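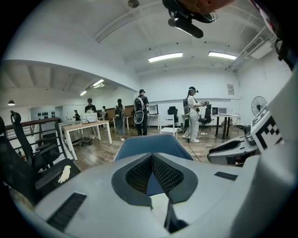 Automation at the Pernitbridge Office: Notes After the First Season

I have worked in operations at Partington for a good part of my career, and for most of that time the word automation referred to something that took place in another building. It arrived on our own floor in November. I have been asked by several former colleagues how it has changed the work, and I would like to set down an answer while the details remain fresh.

The program is called Ater. Its purpose is to teach machines the ordinary handling tasks that our returns department performs by hand: opening a carton, lifting out a pair of shoes, checking it, and placing it in the correct bin. Staff members demonstrate each task with a hand-held gripper, or with a headset and controller, and the recordings are used for training. The software is supplied by Zoderar, whose people visit at the start of each phase and otherwise leave the daily running to us.

The most visible change concerns job duties. Before the program began, the returns team consisted of 49 people, all of whom were assigned to the sorting benches. The team now stands at 50, and two of those positions are described as demonstration lead. No position has been removed to date. Management has stated in writing that any reduction during the first year would be discussed with the staff council beforehand, and I consider that statement useful, although it covers only one year and employees are aware of that.

Thierry Pichon was the first to move from the benches to a lead position. He had sorted returns for many years, and his knowledge of how a damaged box ought to be held proved to be of real value. His early sessions were slow. A demonstration must be performed at an even pace, with the hand opened fully before each grasp, and an experienced sorter does neither of these things by habit. He told me that he had to learn his own job a second time, in pieces. By the end of the first phase the team had recorded 3,654 accepted demonstrations - a figure that excludes the many that were set aside for haste.

There have been difficulties. Wearing equipment on the back or the head for a full shift is tiring, and the original schedule did not allow for it. Fergus Hepburn raised the matter with the floor supervisor, and sessions are now followed by a rest period that counts as paid time. Cables on the floor were a second complaint. A rule on routing them along the wall was issued in the first month and has been followed unevenly.

The question of pay is not settled. Demonstration leads receive a small supplement, while bench staff who fill in for a single session receive none. Mr. Hepburn has argued that a person who teaches a task to a machine is doing something different from performing it, and should be paid on that basis for every hour. I agree with him. The company has replied that the matter will be reviewed with the next wage schedule.

As for the mood of the department, I would describe it as watchful. Some employees enjoy the variety and have asked for more sessions. Others have declined to take part, which they are permitted to do, and their evaluations have not suffered for it so far as I am able to determine. The second phase will add folding and bagging to the list of tasks, and Mr. Pichon is preparing the instructions for it now.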